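6.4 False "Grip OK" reports when handling plates

Applies to the Ralturine table-service cell with the two-finger gripper and wrist camera

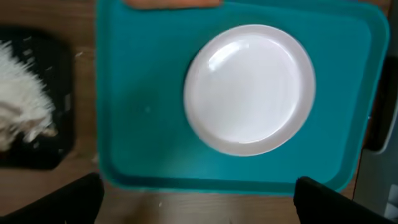

The Ralturine controller will tell you it is holding a plate when it is holding nothing. We have seen this often enough at the Kevbridge test kitchen that we no longer accept the "Grip OK" line in the log as proof of a pick, and you shouldn't either. The vendor's release notes say the fault was fixed in August. It happens less now. It still happens, mostly with pale, shiny plates on a colored tray. With a white plate on a teal tray, the light bounces back off the upper left of the plate's flat center, and a second bright line runs along the inside of the tray rim near the right side. Either one can be taken for a plate edge. The fingers then close on the wrong line, the force reading jumps when they touch the tray, and the software calls it a grip.

CAUTION: Do not reach between the fingers to straighten a plate while the cell is in Run or Pause. Pause holds position but leaves the gripper powered. Press the emergency stop first.

CAUTION: If a lift has been reported and the plate is still on the tray, do not press Resume. The arm will go through the whole placing move and open its fingers over whatever is at the drop point.

To check for a false grip

1. Press the emergency stop and wait for the status lamp to turn red.

2. Look at the plate, then at the log. If they disagree, believe the plate.

3. Open the Grip tab and write down the force value and the finger gap. A gap under 28 mm means the fingers have closed past the edge or missed it.

4. Clear loose material from the table around the tray. White fluff or fibers on a black mat give the camera another high-contrast patch to lock onto, and small specks travel onto the tray floor.

5. Wipe the finger pads with a dry cloth. Don't use cleaning spray.

6. Release the stop, choose Home, and keep your hands off the table until the arm has parked.

To reset the edge detection

1. Log in as Supervisor. The Operator account shows the same page but will not save changes.

2. Set Glare Reject to 68. The factory value is 35, which may suit a matte gray test plate but did badly on every glazed plate we tried.

3. Turn off Auto Confirm. The manual from Duggan calls this setting optional. Treat it as required.

4. Set Lift Check to On. The arm will raise the plate a short way, stop, and take a second picture before moving on.

5. Run the Stirkico pick routine with one plate and watch all of it from outside the marked area.

Note: Lift Check makes each cycle slower. If someone asks you to turn it off to save time, get that request in writing.

Note: The self-test (Tools > Verify Grip) uses the same force reading that causes the fault. A pass tells you the sensor is connected and very little else.

The data sheet claims 1,000 picks without a miss. It doesn't say which plates were used, how the table was lit, or who decided what counted as a miss. Until you have your own numbers, keep a person at the stop button whenever the cell handles anything breakable.

If a false grip comes back after the reset, take the cell out of service and save the log before you power down. The log is erased at restart.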